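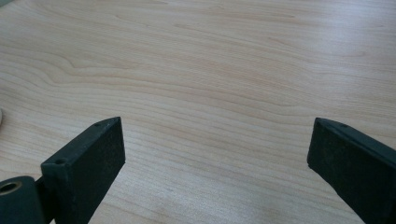

Table top near the swirl in the grain, light honey color

How can I know if my table top is real veneer, and how should I clean it?

Asked by Theresia Zwahlen, 10 Dec 2025
106 views, 2 answers

Good evening to everyone. I have a table with a light wood top which I bought used in June from a small office that was closing in Flivordale. The seller told me that it is from the company Ondwood, but I did not find any label on it, and he had no papers anymore. He also did not know if the wood is real wood, veneer or only a printed surface.

The grain is mostly straight and fine, but in one place it bends and makes a soft swirl, and there the lines are a little darker. When the light falls on it, the surface has a satin shine and the lines almost disappear. It is very smooth with the hand. I cannot feel the grain at all.

My first question is how I can find out what it is without damaging it. I would not like to scratch it for a test.

My second question is about the cleaning. Until now I only used a cloth with warm water. My neighbor gave me a bottle of furniture oil from Lüthi and says that all wood must be oiled two times in the year. I am afraid that it will stay sticky on top if the wood is closed with a varnish. We use this table every day for work with the hands, so it cannot be out of use for a long time. 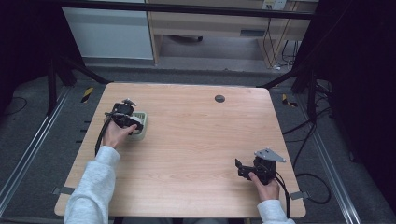
Usually there is also a small plastic basket on it, the one in pale green with the slats. It gets pushed here and there many times in one day. Should I put something under it, for example felt, or is this exaggerated? I am also a bit worried for the round hole near the far edge, the one with the dark gray ring. If water goes in there when I wipe, can the top swell? The corners are rounded and I see no damage on them, so I do not know what is the material inside.

I thank you in advance for your patience with my English.

Answer 1, by flivordale_joiner
Marked as helpful by the asker

Hello Theresia. From the swirl I would guess veneer, but a good print can also have a swirl, so please do not decide only from this. I repair furniture since many years and I was also wrong sometimes.

What you can do without scratching:

Look at the whole top with good light and search if the same figure comes again. A printed pattern repeats after some distance. If you find your swirl a second time, exactly the same with all the small lines, it is a print.

Look at the edge. If there is a strip glued on it, the lines of the top stop there and other lines begin. This says that the top is not solid, but it can still be veneer.

Take out the ring from the hole, if it is only pressed in. Do it slowly and with the fingers, no screwdriver. Inside the hole you see the cut through the board and all the layers. For me this is the best place to look, and you were lucky to have it.

About the oil: do not use it now. Put one drop of water in a corner and wait some minutes. If the drop stays round and the place is not darker after you wipe, the surface is closed and the oil cannot enter. It will only lie on top and collect dust, as you are afraid of. With a closed surface a soft cloth, a little damp, is enough, and after it a dry cloth in the direction of the grain. For fat from the hands you can add a little dish soap.

Felt under the basket is not exaggerated, but plastic on varnish is not a big danger. More bad are the small hard crumbs that lie between. Wipe them away before you push.

For the hole, only do not pour water near it. If the inside is particle board, it will swell and it does not go back.

Answer 2, by M.

I have used Trustberg wax on everything for years and never had a problem. Just try it.

Comment by flivordale_joiner: On a varnished top the wax gives you spots which you see against the light. I would do first the test with the drop.

Comment by Theresia Zwahlen: Thank you both. I made the test with the drop and it stayed round, also after 6 minutes, and there was no dark place. So I give the oil back to my neighbor. The ring I could not take out with the fingers, I will try it again when I have more time.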